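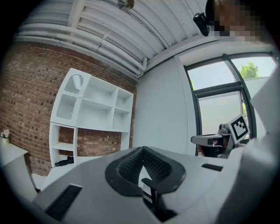 March, 9.40 am, room 303. Started on the creak in the Tuvus chair, which has been on the list long enough to have seniority. Fadwa says it comes from the back, Khôi says it comes from the seat, and the maker's sheet says it doesn't creak. My money is on whatever joins the two. The lumbar piece is a V-shaped pad in black mesh with a thicker rubbery border, and it sits on a black bracket that drops into the gap under the seat, where light doesn't go and neither do my fingers. Anything loose down there would be felt by the sitter as a remark about their weight.

Method, such as it is: sit, lean back, listen. Sit, lean left, listen. Khôi did the sitting and I did the listening, with my ear nearer to Khôi than either of us had planned on when we took up furniture repair.

Results:
Leaning straight back, no noise.
Leaning left, no noise.
Leaning right, a noise like a duck being told bad news.
Getting up, the same duck, further off.

So it's on the right, or it's on the left and travels. I've been caught that way before with the Mosoti stool, where I spent a whole morning greasing the wrong leg.

10.25. Chair upside down on a blanket on the floor. Two bolts at the foot of the bracket. The near one was tight. The far one turned with finger pressure, so it has been holding on out of politeness. Took it out and found 18 mm of thread, of which the last bit is polished smooth. No washer. There should be a washer according to the sheet, and the sheet has a nice drawing of it.

Checked the parts tin for a washer. The tin has washers for everything we've ever owned and sold. Fadwa found one in the Skovside box that fits if you don't look at it too hard. It's slightly wide and overlaps the edge of the bracket foot. Nothing moves past that spot, so I'm leaving it. If whoever reads this next finds it rubbing, I was wrong, and the file is in the second drawer.

10.50. Did both bolts up evenly, a bit at a time, swapping sides. Don't do what I did on the first go and tighten one right down before starting the other, because the bracket cocks over and the pad ends up looking at the window. Blue threadlocker on both. The tube says leave it, so no sitting until after lunch. Hung a note on the chair. Khôi sat on it at 11.05 while reading the note.

Bookcase, while waiting.

Fadwa wants the white bookcase by the brick wall decided on. It's a handsome thing, with its glass door and scalloped top, and I like it better empty than I'm going to like it full. The proposal is that we put the hardware tins in it. My counter-proposal is that tins of screws will drag those shelves into smiles by spring. We agreed to test one compartment with a plank across it and weights on top, starting low.

Shelf test, plank across the full width, dial gauge underneath:
No load, zeroed.
Manuals and catalogues only, needle barely bothered.
Manuals plus the small tins, moved a little and came back when unloaded.
All the tins, moved more and came most of the way back.

Most of the way is the bit I don't care for. Manuals and small tins in the bookcase, then, and the heavy stuff stays on the floor racks in the store where it can't hurt anyone but me. Fadwa would also like it recorded that the glass door is for things that look good behind glass, and that this rules out the glue pots. Recorded.

It wants fixing to the wall before anything goes in at all. Brick side, so masonry plugs. I want 70 mm screws through an angle piece at the top, into brick and not into mortar. That wall isn't flat, so there'll be packing to cut. Khôi has a drawer of shims he's been saving for an occasion. Ask before drilling, as the neighbours through the other side are on the phone until three.

The pot plant on the side table gets watered by whoever empties the kettle. It doesn't want yesterday's tea. I don't know who I'm writing this for but they'll know.

1.30 pm. Threadlocker has had its rest. Repeat of this morning's sitting, same sitter, same listener, slightly more lunch involved.

Straight back, quiet.
Left, quiet.
Right, quiet.
Getting up, a very small click, once, then not again in a dozen tries.

I'd call the duck gone. The click could be the seat pan or it could be Khôi's knee, which has form. He denies it. Put Fadwa in the chair as a control and got nothing, so I know what I think.

Wrote to Trostoveo asking for the proper washer and a spare bolt, and gave them the thread length so they can't send the long one again. Asked too whether the bracket bolts are meant to have threadlocker from the factory. Ours had none that I could find, only grey fluff.

To do:
Cut packing for the bookcase, fix it to the wall.
Label the shelf that takes the small tins before somebody improves on it.
Swap the washer when the right one turns up.
Sit in the chair for a full afternoon on invoices. Fadwa has kindly put my name next to that.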